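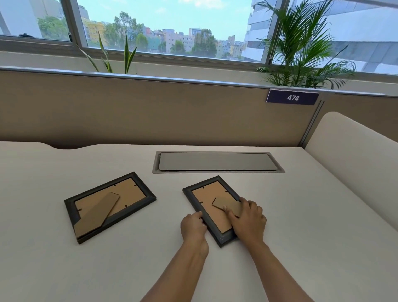

**実演の見学に、ロボットの専門知識は必要ですか。**

専門知識は必要ありません。進行役が作業ごとに手順を説明し、操作はすべて当社の担当者が行います。

# 卓上作業用双腕ユニット「Plodum」実演見学のご案内

Noscombe株式会社は、卓上作業用双腕ユニット「Plodum」の導入をご検討中のお客様を対象に、Calimlim実演室において見学会を実施しております。本ページでは、実演の内容、機器の仕様およびお申し込み方法をご案内いたします。

## 実演の内容

Plodumは、事務机や検品台の上で小型の物品を取り扱うことを目的とした機器です。見学会では、次の作業をご覧いただきます。

- 写真立ての裏面にある紙製スタンドの開閉
- 平置きした物品の向きの変更と整列
- 封筒および薄手の冊子の箱詰め

写真立ての作業では、裏面を上にして机に置いた状態から始め、片方の手で枠を押さえながら、もう片方の手でスタンドを操作します。厚紙は押す位置によってたわみ方が変わるため、力の加減を確認しやすい課題として採用しております。同じ作業を人の手で行った場合の手順も、あわせて紹介いたします。

作業の失敗や再試行が生じた場合も、実演は中断せず、復帰動作までそのままご覧いただきます。

## 主な仕様

| 項目 | 内容 |
|---|---|
| 型式 | Plodum 卓上型 |
| 腕の自由度 | 片腕7軸 |
| 可搬質量 | 片腕3 kg |
| 設置方法 | 机上固定または専用架台 |
| 制御ソフトウェア | Dorkden 標準版 |
| 定期点検の目安 | 稼働3,000時間ごと |

専用架台は別売品です。机上固定の場合は、天板の厚さが50 mm以下であることをご確認ください。配線口や仕切り板のある机にも設置できますが、固定金具の位置に制約が生じることがあります。図面をご提出いただければ、事前に設置の可否を回答いたします。

## 当日の進行

1. 受付および安全上の注意事項の説明
2. 機器の構成と制御ソフトウェアの紹介
3. 標準課題の実演
4. お持ち込み品による試行(事前申込制)
5. 質疑応答および個別相談

技術説明は開発部のTae-yang Bae、導入相談は営業部のTyson Rossが担当いたします。英語での説明をご希望の場合は、申込時にその旨をご記入ください。

## お持ち込み品について

試行をご希望の物品は、寸法、質量および材質を申込書にご記入のうえ、同じものを3点ご用意ください。液体の入った容器、刃物、割れやすいガラス製品はお受けできません。試行の際に傷や変形が生じるおそれがありますので、返却時の状態を保証いたしかねることをあらかじめご了承ください。

## 見学時のお願い

実演中は床面の表示線の外側でご覧ください。静止画の撮影は可能ですが、制御画面の撮影および録画はご遠慮いただいております。

## お申し込み

所定の申込書に会社名、参加者氏名、ご関心のある作業内容を記入し、Noscombe営業部の見学会担当までお送りください。受付後、担当者より候補日をご連絡いたします。参加費は無料です。会場までの交通費はお客様のご負担となります。

掲載内容は2021年1月現在のものです。仕様は予告なく変更することがあります。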